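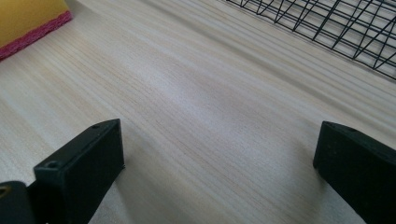
4.3 Importing records from a spreadsheet

Barnix Desk accepts spreadsheet files in CSV and XLSX format. A single import can hold up to 2,000 rows. Larger files must be split before you start.

Before you begin

Close the source file in any other program. Check that the first row contains column names and that no two names are the same. Merged cells are not supported and will be read as blank.

Steps

1. Open the workspace and select Data > Import.
2. Click Choose File and select the spreadsheet.
3. If the workbook has more than one sheet, pick the sheet from the list. Only one sheet can be imported at a time.
4. Set the date format. The default is day first. A file that uses month first will load without an error, but the dates will be wrong.
5. Match each column to a field. Columns left as Unassigned are skipped.
6. Click Preview. The first 30 rows are shown as they will be stored.
7. Correct any cell marked in red, either in the preview or in the source file.
8. Click Run Import and wait for the status line to read Complete.

Note: Formulas are not carried over. Barnix Desk stores the last saved result of each formula as plain text or a number.

Note: Leading zeros are dropped from columns matched to a Number field. Use a Text field for part codes and postal codes.

Caution: Do not close the window while an import is running. Rows already written stay in the workspace, and a second run will create duplicates.

Undoing an import

An import can be reversed for 24 hours. Go to Data > History, select the import and click Roll Back. Edits made to the imported records in the meantime are lost - export them first if they are needed.

Error 97

The file is locked or was saved with a password. Remove the password, save a new copy and repeat from step 2.

For files exported from Esari, see 4.4.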